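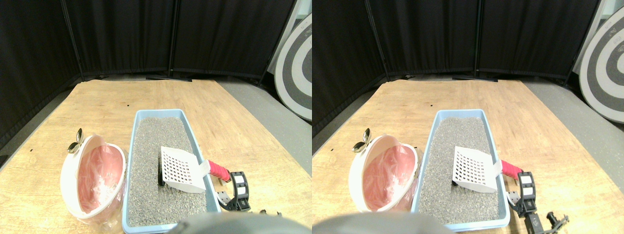

Home Visits Workshops Safety Contact

Open Day Walk-Through: Arm Station, Bundby Hall, Room 481
Checked in June, 8:40 a.m., before doors. Host: Skanden. Arm and gripper service: Dronska.

1. Emergency stop within reach of the operator — OK. Pressed and reset at both ends of the shift. Lovely firm click on the new one!

2. Visitor line 600 mm back from the table edge — OK after correction. The tape had lifted at one corner and I put down a fresh strip.

3. Arm speed set to demonstration limit — OK. Slow enough that children can follow every move of the scooping task, and they do, noses forward the whole time.

4. Grip on tool handle — OK. Pull test by hand with the arm paused, no slip. Check again after each break.

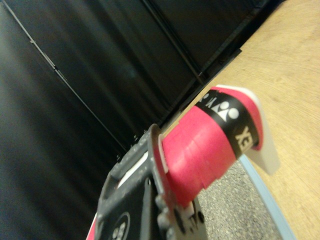
Look at the finger pads too while the arm is paused, and wipe them if there is grit on them. Screws on the gripper housing: go over them with the small driver, snug only.

5. Litter tray inside the marked area — OK. Spilled litter on the floor is a slip hazard, so the brush and pan stay behind the operator. Dronska's sheet says sweep hourly. I'd do it after every group.

6. Cables clear of the walkway — ACTION. One power lead crossed the side door. Rerouted and covered before the first group came in.

7. Group size posted at the door — OK. The Ansari sign is great, big letters and a drawing of the arm.

8. Gripper opens fully on release command — OK, 3 tries out of 3.

Overall: pass, with item 6 to be looked at again at noon. What a good station this is — I stayed for two extra runs.

Comments
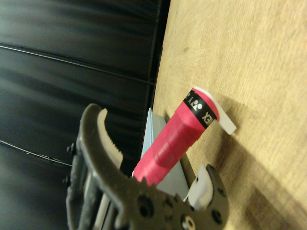 Could item 4 say who does the pull test? At Bundby last time the operator and the floor host each thought it was the other one's job. I'd also like the noon recheck written on the same sheet.

Reply from the checker: Good point, the operator does it and signs. I've added a noon column.

Print this page | E-mail this page

Related items
Skanden open day: parking and entrances
Dronska gripper care sheet
Ansari signs for visitor areas
Room 481 floor plan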